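4. Preparing the Bench for Label Printing

4.1 Cover the bench with paper and fix the edges.
4.2 Divide the surface with blue tape. Keep one cell free for the Dretura label printer.
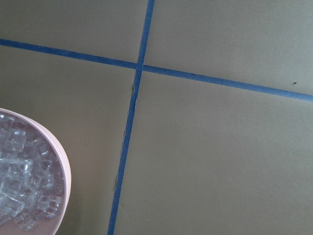

Fig. 4: Tape crossing, close view

4.3 Set the printer in its cell and connect the power lead. Wait for the steady green light.
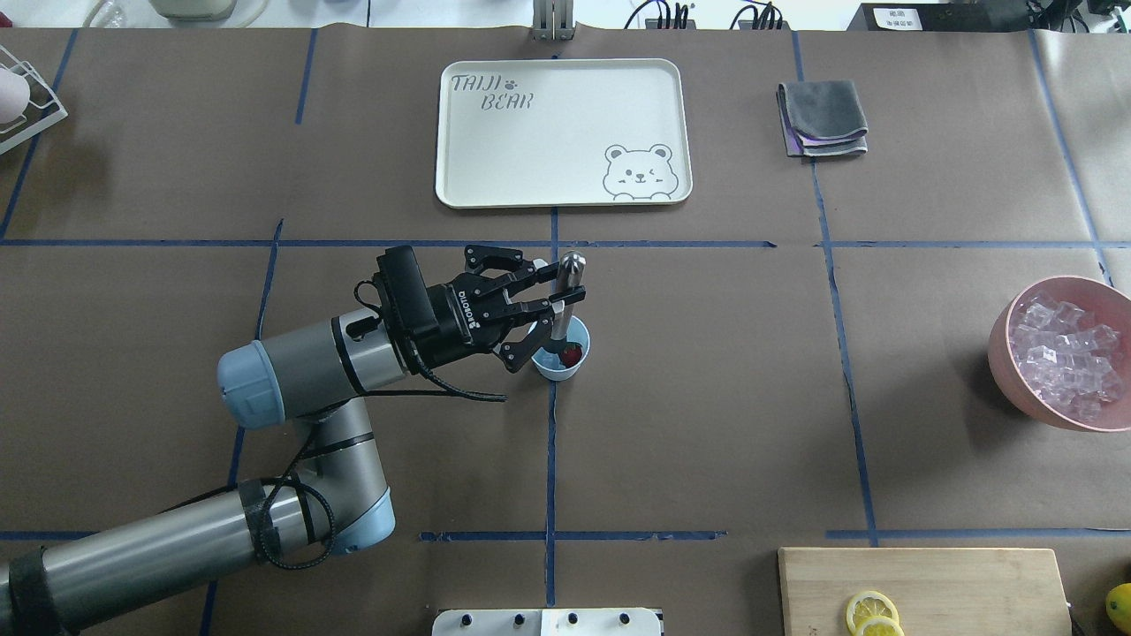

4.4 Load the 200-label roll with the printed side up. Feed 2 blank labels before the first job.

CAUTION: Do not pull labels backward through the cutter.

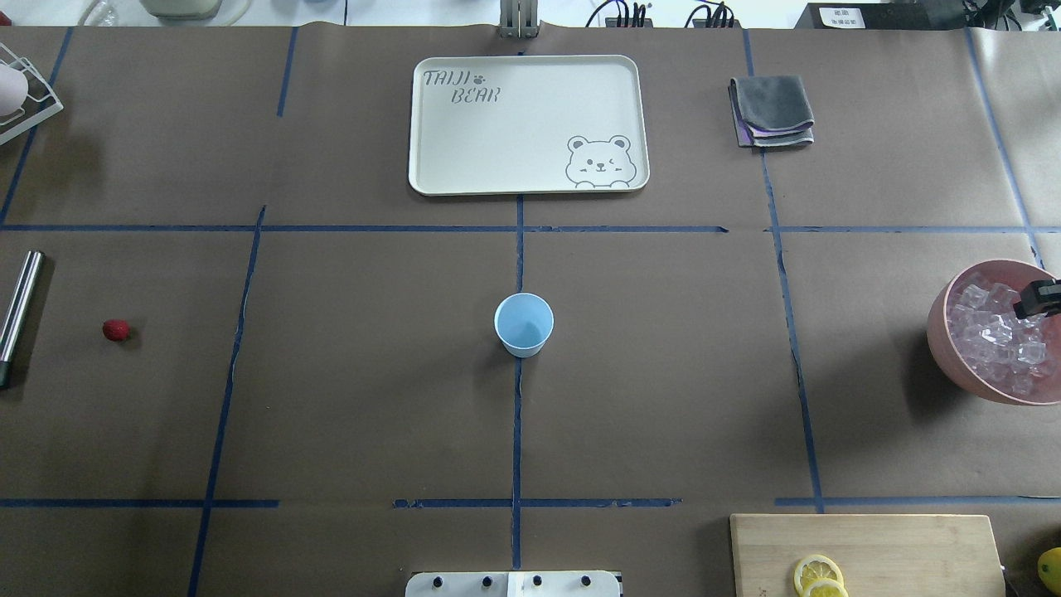

4.5 Sort finished labels by batch code before they leave the bench. Keep each batch in its own cell. A shallow tray with a raised rim, like the cream-white one in the upper center cell, will hold a short run.

4.6 Clean the print head after 3 rolls. Switch off the printer first. 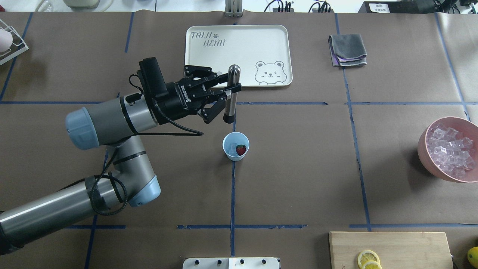

NOTE: Replacement heads are ordered under the Ferkance part code on the rear plate.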